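Can a Robot Do Your Laundry Pile?

Hi, it's Lok-yiu Yuen again! You know I test gadgets so you can decide if they're cool or just expensive. On Friday I got to try the Trivlow, a folding robot made by a company called Odel. It's a kit, so it arrives in boxes and a grown-up has to bolt it together (mine took 4 hours and a lot of snacks).

Folding sounds easy, right? You've been doing it forever. But a T-shirt is a really tricky thing for a robot. A box stays the same shape when you pick it up. A shirt flops, wrinkles and hides its own sleeves!

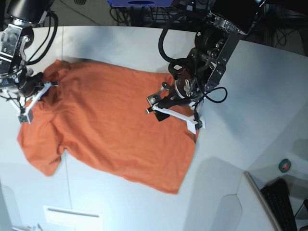 The Trivlow gets ready for a fold by finding the parts of the shirt it wants to hold. Odel's guide calls these "grab spots," and picking good ones is the hardest job the robot has. With an orange shirt on a white table, one pair of long white fingers can pinch up near the shoulder and collar while the other arm presses on the right edge. See how the cloth bunches up around the pinch? Those wrinkles change the shape of the shirt, so the robot has to keep checking where everything is.

How did it learn? People at Odel steered the arms by hand through 3,847 practice folds, and a computer looked for patterns in all of them. It's a bit like learning to tie your shoes by watching your big sister over and over - except she'd get pretty tired!

So is it any good? I gave it 13 shirts. It did nicely with the plain ones, but my fuzzy pajama top came out looking like a burrito. It's slow, too. One shirt took 210 seconds, and I had time to eat a whole banana.

I'd love one for a school robotics club. For my bedroom, I'll stick with my own two hands for now. Oh, and keep your fingers off the table when the arms are moving - that goes for grown-ups too!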